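Service Desk -- Household Assistance Trial
Ticket 167
Subject: Tray and small item task, Rumley House -- tray turns in the left gripper
Opened: 5 Dec 2023
Raised by: Pin-yu Kwan, Trial Coordination
Assigned to: Ko, Equipment Support
Equipment: Esia two-gripper set, hand-guided and automatic modes
Software: Plilier task planner
Priority: Normal
Status: Closed, with one item carried forward

Description of the problem

The tidying task at Rumley House requires one gripper to hold a plastic tray while the other brings small loose articles to it. The task is done in the washing area of the ground-floor flat, next to the shelves. In automatic mode the tray is picked up without difficulty, but it then turns in the left gripper as the right gripper approaches. The planner reports "container pose lost" and halts. Both grippers remain closed until a member of staff releases them.

The same task carried out in hand-guided mode, by staff holding the grippers, is completed in most cases. The house manager has asked whether the fault lies with the grippers, with the planner or with the task itself, as the answer will decide whether the task remains on the list of chores offered to residents in the new year.

Please advise. The residents have been told that the automatic mode is suspended for this task only. Floor clearing and cup return continue as before.

Entry 1 -- Equipment Support (Ko)

Ticket accepted. Please confirm the following before a visit is arranged:

Which tray is in use. The trial was approved with the flat grey tray supplied with the set.
Whether the finger pads have been cleaned in accordance with the weekly sheet.
Whether the halt occurs before or after the right gripper has closed on an article.
Whether any change has been made to the planner settings at the house.

Entry 2 -- Trial Coordination (Pin-yu Kwan)

The grey tray was withdrawn in June after it cracked at a corner. The house has since used an orange tray with ribbed walls and a rolled rim, bought locally. I was not aware that this required approval and I apologise if a form has been missed.

The pads are cleaned weekly and the sheet is signed. The halt occurs in both circumstances, but more often after the right gripper has closed. No setting has been changed at the house; the staff do not hold the password.

I would add that the residents prefer the orange tray. One resident has poor sight and finds it easier to locate on the shelf. I should be reluctant to remove it unless there is no other remedy.

Entry 3 -- Equipment Support (Ko)

Thank you. The tray is very probably part of the cause. The planner carries a stored shape for each container, and the stored shape for this task is still that of the grey tray, which has a plain wall. The left gripper is therefore sent to a grip point that suits a flat side. On a ribbed wall the fingertip may rest on the high points only, and the hold will be weaker than the planner assumes.

Test A (remote). The stored container was changed from "tray, flat" to "tray, general". No equipment was moved. The house was asked to run the task in automatic mode at normal speed.

Result reported by the house: no improvement. The tray turned on the first run and the planner halted. Two further runs ended in the same way. The stored container has been left at "tray, general", as it is the more suitable of the two.

Entry 4 -- Equipment Support (Ko)

Site visit. Present: Ko and the duty support worker.

Inspection. Both grippers open and close fully. The linkage pins are secure on each side. The pads on the left gripper show wear at the tip, within the permitted limit. The force reading on the left gripper was checked against the gauge and found correct. No fault found in the equipment.

Test B. The task was run in hand-guided mode with the left gripper placed at the corner of the tray, where two walls meet, with the fingertip over the inside of the wall. The right gripper was used to bring small articles to the tray.

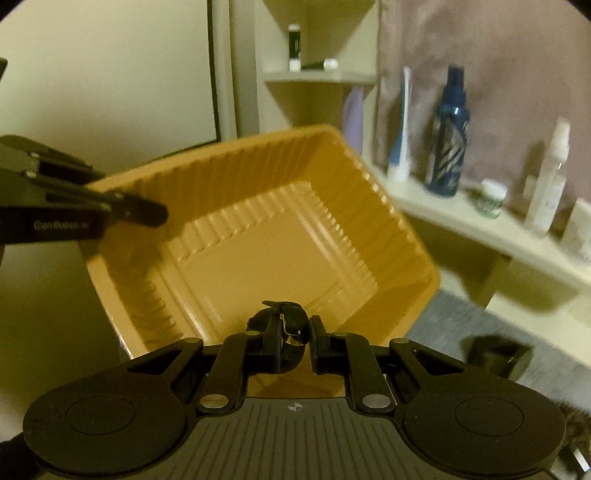
Attachment 1. Ticket 167: left gripper on the upper-left corner of the tray; small black article at the fingers of the second gripper.

The corner hold was found to be markedly steadier than the hold at the middle of the side. The tray could be tilted towards the second gripper without slipping, provided that the movement was slow. When the grip was moved back to the middle of the side, the turning fault returned at once.

Test C. Automatic mode, corner hold forced by hand entry of the grip point. The task was attempted 46 times over the visit, with a selection of small articles chosen by the support worker. The planner completed the task on 35 of these. The remaining runs were halted by the planner or stopped by us.

The failures in Test C were not of one kind. In some the tray turned as before. In others the tray was held well and the article was dropped short of the rim, or was not released when the fingers opened. Looped and strap-like articles were the worst in this respect -- the loop stays on one finger and the planner takes it to be delivered.

Entry 5 -- Trial Coordination (Pin-yu Kwan)

I am grateful for the visit. The house manager has read the entry above and raises three points, which I set down as she gave them.

First, a support worker does the whole of this job in well under a minute and talks to the resident while doing it. The automatic mode took more than 60 seconds for each article. She does not object to slowness in itself, but the flat has one washing area and two people share it.

Secondly, she asks what becomes of the bottles and jars on the ledge if the tray swings. None has been knocked over so far. She would wish to know that this is owing to the design and is not merely good fortune.

Thirdly, she asks for a plain statement, suitable for families, of whether the equipment can do this chore or cannot. She has been asked the question directly and does not wish to give an answer that later has to be withdrawn.

Entry 6 -- Equipment Support (Ko)

Replies in the same order.

Speed. The speed limit near residents is set by the trial agreement and will not be raised. Some time can be saved by having the left gripper keep hold of the tray between articles; at present the planner puts it down and picks it up again each time. This is a planner setting and can be changed remotely.

Bottles and jars. The planner keeps a margin around anything it has recognised on the ledge. It does not keep a margin around something it has failed to recognise, and small pale containers against a pale ledge are sometimes missed. I cannot therefore say that the design alone has prevented an accident. Pending further work, the tray should be handled in front of the shelves only, with the ledge kept outside the reach set in the planner. I have entered this limit today and the staff need take no action.

Statement for families. The following wording is proposed:

"The equipment is able to hold a tray and place small, firm articles in it when a member of staff is present. It is not yet reliable with articles that have loops, straps or soft parts. It is not used for this task when a resident is alone."

I would not go further than that. The equipment does well with chores in which one thing is moved from one known place to another. It does less well where two grippers must agree on the position of something that is itself moving, and a tray held in the air is a case of this. A person corrects for the sway of a tray without giving it a thought. The planner looks, stops, plans and moves, and by then the tray may be elsewhere.

Entry 7 -- Trial Coordination (Pin-yu Kwan)

The wording is accepted, with "at present" added to the second sentence. It has been passed to the house manager and will be included in the next letter to families.

We ask that the orange tray be approved formally. The form is attached to the parent record.

Entry 8 -- Equipment Support (Ko)

Orange tray approved for use at Rumley House only. The approval does not extend to other houses in the trial, which should continue with the tray supplied.

Changes made under this ticket:

Stored container changed to "tray, general".
Grip point for the left gripper fixed at the corner.
Tray retained between articles.
Reach limited to exclude the ledge.
Automatic mode restored for this task, staff present.

Carried forward: false delivery report where a looped article remains on a finger. Referred to the Plilier planning team under a separate ticket. Until that is settled, staff should place looped or strapped articles in the tray by hand, and should not record these as completed by the equipment.

The left gripper pads will be replaced at the next routine service. Staff are asked to keep the old pads in the bag provided and return them with the service sheet.

Ticket closed.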